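4.3 Preparing the floor and the first drive

Do this section after the Murthy motor board is fixed and the battery shows a full charge.

1. Lay the black mat flat on the floor. Push down any wrinkle near the edges, the small wheels can catch there.

2. Put the robot on the mat and connect the black cable. Leave a loose loop in it, so the robot can turn without pulling the plug.

Caution: do not drive with the cable under the wheels.

3. Open the Lomlow tool on your computer and set the speed limit to 1000. The factory value is 3587 — too fast for a room at home.

4. Drive forward slowly, then stop. If the robot goes to one side, repeat section 4.2.

5. Turn the head to the table and save one view. Check that the table legs and the tiles between them are inside the view. Light from the ceiling makes bright spots on polished tiles, and the Kikley sensor can read them as an obstacle. In this case lower the gain to 9. 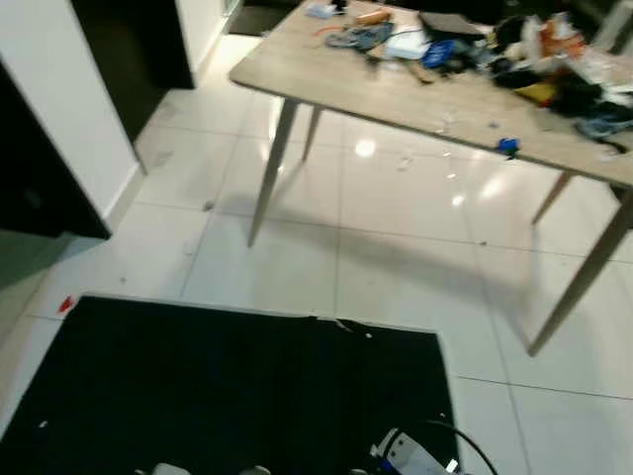 6. Pick up small scraps from the tiles before you let the robot leave the mat.

Note: the table top can stay full. In this build the arm is not used before section 6.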